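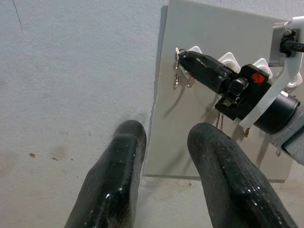
In Praise of the Key Board

Last updated: 25 Nov 2024

I love a key board. I mean the kind on the wall with hooks on it, where the keys hang. I've had one in every place I've lived or worked since I was old enough to lock a door, and I will happily argue with anybody who says a bowl does the same job.

A bowl does not do the same job! A bowl is where keys go to get tangled up with rubber bands and a dead battery. You reach in, you stir, you pull out a clump, and the one you want is always on the far side of the clump. A drawer is worse (a drawer is a bowl you can't see into). But a hook holds one ring, right out in the open, and when the hook is bare you know it from across the room. That bare hook is my favorite part of the whole setup. It tells you the storage key is out before you've walked down the hall to look for it.

I used to manage the front office at Tretgate, where we had 14 doors and one enormous ring, and I mean enormous, you could have worn it as a bracelet. Whoever had the ring had the building, and everybody else stood in the hallway. One January we broke it up and gave each key its own hook, and the mood in that place changed in a week. People stopped shouting each other's names up the stairs. I've been a bit of a preacher about it ever since.

Now, the usual complaint is that a board is ugly, or that it means drilling into the wall. I don't buy either one. A plain flat board in a quiet color looks perfectly nice to me, and small white hooks on light gray are about as calm as hardware gets. The hooks can be the stick-on kind. Keys weigh next to nothing, so you don't need anything made to hold a winter coat. Wipe the board clean first, press each hook hard, and then leave it alone until the next day before you hang anything. I know it's tempting. Leave it alone anyway!

And please don't fuss over getting a perfectly even row. I once watched a grown man spend an afternoon with a level and a pencil over a handful of hooks at the Chong Street workshop. They came out beautifully, I'll give him that, and the keys hung there exactly as they would have from a crooked row.

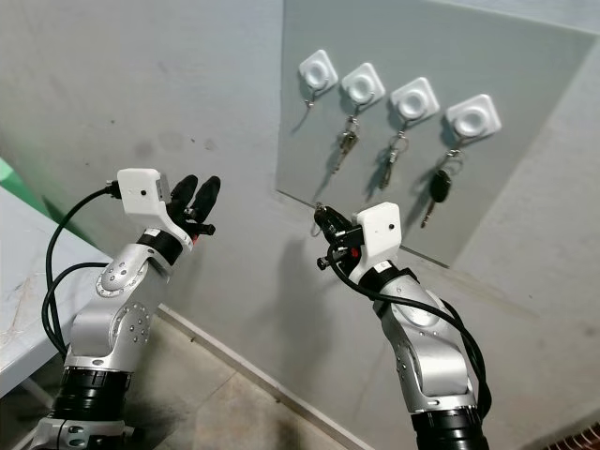
How many hooks?

Fewer than you think. I see people put up 40 hooks because they have 40 keys, and half of those keys open nothing. An old padlock, a bike that was sold, a desk that went to the dump. The board is for keys that get used. Everything else can go in an envelope with a question mark on it, and if the envelope sits untouched for a year, well, there's your answer.

At home I have 5 hooks and I've never wanted another. Front door, back door, mailbox, shed, and one I keep open for visitors' keys. My friend Sutrisno Teoh says the open one is a waste of a hook. He also spends a good part of every visit looking for his keys, so I take his views on this with some salt.

I do have opinions about tags. Use one, keep it small, and write what the key opens in words, because number codes only work as long as the person who made up the code is still around. I'd skip the big floppy souvenir keychains too. They're fun in a pocket, but on a board they cover up the neighbors.

Where the board goes matters more than what it's made of. Mine is just inside the door at shoulder height, where I can reach it with a bag in the other hand.

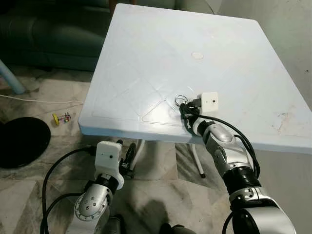
The other thing I'd fight for is a surface nearby. Any old table will do, and I'd honestly rather have one that's already scuffed so that I don't worry about scratching it. A white plastic top is great for this, since a little silver ring with a black clip on it shows up right away on all that white, where on my dark hall shelf it just about disappears. Even so, the table is a stopover. You set the ring down to sort out the mail, and then it goes back on the hook, same hook every time. If you live with other people, that last bit is the only rule you need to agree on, and it takes a couple of weeks of gentle nagging before it sticks. I nagged for three. We haven't had a locked-out phone call since spring, and the spare that used to live under the flowerpot now hangs by the door with the rest.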